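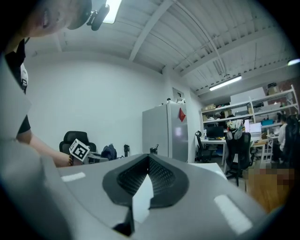 Marker cubes and grippers: house rules for the workshop

The printed cube is the cheapest thing in the workshop and the one that ruins the most afternoons. These tips were gathered at Plusevbridge over one long November and tidied up in February 2021. Pin them up, or ignore them and learn the same way we did.

Hold it properly. Fingers go on the edges or the back, never across the printed square. A thumb over one corner is enough to make the software believe the cube has left the building.

Keep the white border. It looks like wasted paper, and every new starter trims it off. Please don't. The Olitz tracking guide wants a clear margin on all sides, and it is right for once.

Print matt. Glossy card under a tube light gives you a lovely bright stripe and no reading. If a face has gone shiny from handling, reprint it.

Mind what dangles. Lanyards go inside the shirt or over the shoulder before you lean across a gripper. Bracelets come off when the motors are live. The gripper has no feelings about jewellery.

Stop before you reach. Press the stop button, say "stopped" out loud, then put your hand in. Saying it feels silly for 2 days and after that you do it at home with the toaster.

Look after the pads. Wipe the soft black parts with a barely damp cloth. No solvent, no kitchen spray, and no picking at the mesh pattern while you wait for a file to copy. Torn pads go in the Kravchuk returns box.

Tidy the floor first. Bags and bottles go against the wall, chairs get pushed in. You will be walking backwards at some point, looking at a screen.

Write down the marker number. Cube 81 and cube 107 look the same to you and completely different to the machine. Put the number in the log before you start, in pen.

Spare cubes are in the Vostatel tin. Take one, leave the tin.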